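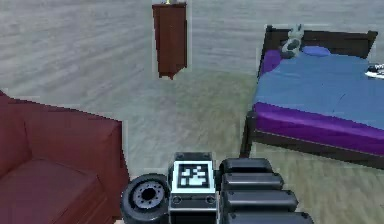
## Pre-run checklist, gripper comparison (simulated rooms)

Checked by: Stela Iordache
Checked on: Sun 25 July
Grippers: Kaler (fitted first), Millo (second)
Controller: Kostano, default build
Scenes: Hầu house set - bedroom, dining room, screen room

Mark each line OK, FIX or N/A. Write a comment if it isn't OK. Both grippers get the same list, in the same order.

### 1. Mounting and model

- [x] Wrist transform matches the drawing. **OK**
- [x] Marker on the gripper body shows its full white border in the wrist view. **OK** - border is clear in the bedroom and at the dining table.
- [x] Finger links don't pass through each other at full close. **OK** for Kaler. **FIX** for Millo: the inner pads overlap slightly at the last step of travel. Stop set back by one step, then rechecked.
- [ ] Payload value entered for the fitted gripper. **FIX** - the Kaler value was still loaded when Millo went on. Has to be typed in by hand at each swap.

### 2. Limits and stops

- [x] Speed limit set to 200 mm/s for the first pass. **OK**
- [x] Grip force capped at 25 N. **OK** - leave it there for glass, whatever the gripper is rated for.
- [x] Soft stop halts the arm with the fingers open, closed and halfway. **OK**
- [x] Collision stop triggers on furniture. **OK** - tried against the bed rail and the armchair arm. The stop on the armchair came later than I'd like. Its collision shape is a plain box and doesn't follow the rounded top.

### 3. Dining table

- [x] Table edge is in the collision map. **OK**
- [x] Approach height clears the upright green bottle. **OK**
- [ ] Grasp plan for the bottle on its side. **FIX** - the planner treats both bottles as upright. Skip the cyan one until the pose is read from the scene file.
- [x] Spoon and apple listed as targets. **OK** - spoon first with both grippers, as thin items show up pad problems sooner.
- [ ] Clear glass shows up in the depth view. **FIX** - poor with both grippers. This is a camera setting, so don't score it against either one.

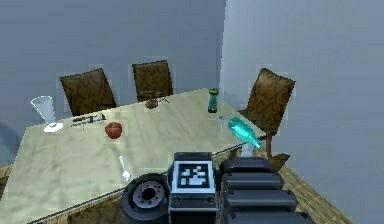

**Do the limits have to be checked again after a gripper swap?**

The whole of section 2 has to be done again. Kostano goes back to its own defaults when the tool changes, and the force cap is one of the values it drops.

### 4. Cameras

- [x] Output size is 224 x 224 for every stream going to the policy. **OK**
- [x] Wrist and room cameras share one clock. **OK** after a restart. Before that the room camera was nearly 4 frames behind.
- [x] Exposure is fixed. **OK** - auto exposure was on by default. Watch the bright panes in the near lattice screen, they wash out first.
- [ ] Floor texture doesn't shimmer when the camera moves. **FIX** - the woven floor does, worst close to the wall. The planks are fine.
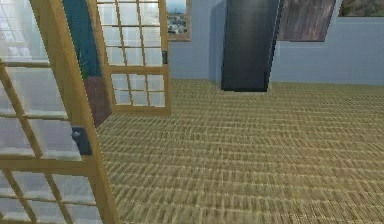 *Render: S. Iordache / Hầu house set, screen room*

### 5. Screen room

- [x] Both lattice screens are solid in the collision map. **OK**
- [ ] Gaps between slats treated as closed. **FIX** - open on the far screen, closed on the near one. Make them both closed before any arm motion in this room.
- [x] Dark standing piece in front of the back wall has a collision shape. **OK**
- [x] Start pose is over open floor. **OK**

### 6. Sign-off

Kaler: cleared for the bedroom and the dining table, glass excluded.
Millo: cleared for the bedroom only. Dining table after the payload value is confirmed.
Screen room: not cleared for either gripper.

Send the FIX lines back with the build number and I'll recheck those alone. - S.I.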